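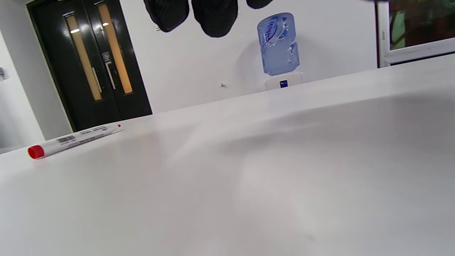 Cuaderno de Gikolitz — junio, entrada de la tarde (K. Jakab)

Tarea: marcador con tapa roja, mesa blanca. Quitar la tapa, dejarla a la derecha, volver a taparlo.

Hoy hemos continuado con la comparación entre los dos modos de demostración, la pinza de mano y los guantes con seguimiento. La pregunta es la misma que escribí en la entrada anterior: si la política entrenada con demostraciones de guantes necesita menos episodios para aprender la parte de volver a tapar. Quitar la tapa ya lo aprende bien con los dos modos, y no quiero gastar más tiempo en eso.

Con la pinza grabamos 38 episodios válidos. Yaneth hizo la mayoría y yo los últimos. La dificultad principal es la localización de la pinza al comienzo: la superficie de la mesa es muy uniforme y, si la cámara mira solamente a la mesa, el sistema encuentra pocos puntos y la trayectoria empieza con una deriva pequeña. Cuando en la vista entra también el fondo de la sala (la puerta negra, la ventana), la deriva desaparece casi del todo. Por eso cambié el protocolo. Ahora el operador empieza con la pinza inclinada hacia el fondo, espera dos segundos y después baja hacia el marcador. En el análisis habrá que recortar esta espera, Szabolcs dice que el script de Brunska ya lo permite con el parámetro de inicio. Pendiente de comprobar.

Con los guantes tenemos 24 episodios válidos. Cada sesión comienza con las dos manos apoyadas en la mesa, palmas abajo, quietas. Esta pose sirve de referencia para los controladores del dorso, y si un dedo se mueve durante la calibración hay que repetirla. Mark Anthony la repitió más veces de lo que a él le gustaría. Su propuesta es apretar las correas antes de sentarse y no tocarlas más, me parece razonable y lo añado al protocolo.

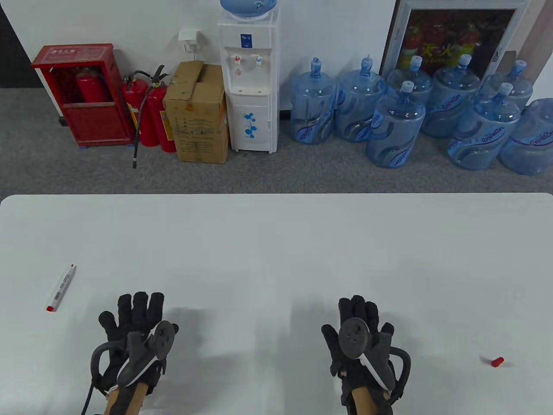 Otra cosa que observé con los guantes: la tapa es pequeña y el guante no da mucho tacto en la punta de los dedos. El operador compensa mirando más tiempo, y los episodios salen más largos que con la pinza. No sé todavía si esto es malo para el aprendizaje. Puede ser que las pausas enseñen a la política a esperar sin motivo — ya nos pasó con la tarea de los vasos. Nicanor propone filtrar los fotogramas con velocidad casi nula, pero entonces perdemos también la alineación fina antes de insertar, que es lo que nos interesa. De momento, no filtrar. Entrenar las dos versiones y comparar.

Resultado provisional (política de guantes, punto de control de ayer, la posición de la tapa variada a mano): vuelve a tapar en el 79 % de los intentos. Los fallos son casi todos del mismo tipo, la tapa llega torcida y empuja el marcador, que rueda. Falta la cifra de la pinza con el mismo número de intentos, sin ella el porcentaje no significa mucho.

Descartados: 2 episodios, los dos de guantes, por pérdida de seguimiento en la mano izquierda. Los dejé en la carpeta de Stotineo con la nota correspondiente, por favor no borrarlos.

Para mañana:
Evaluar la política de la pinza (Yaneth).
Probar el recorte de la espera inicial (Szabolcs).
Cargar los controladores por la noche, los dos.
Preguntar a Nicanor si quiere la tapa siempre en la misma orientación o libre. Yo prefiero libre.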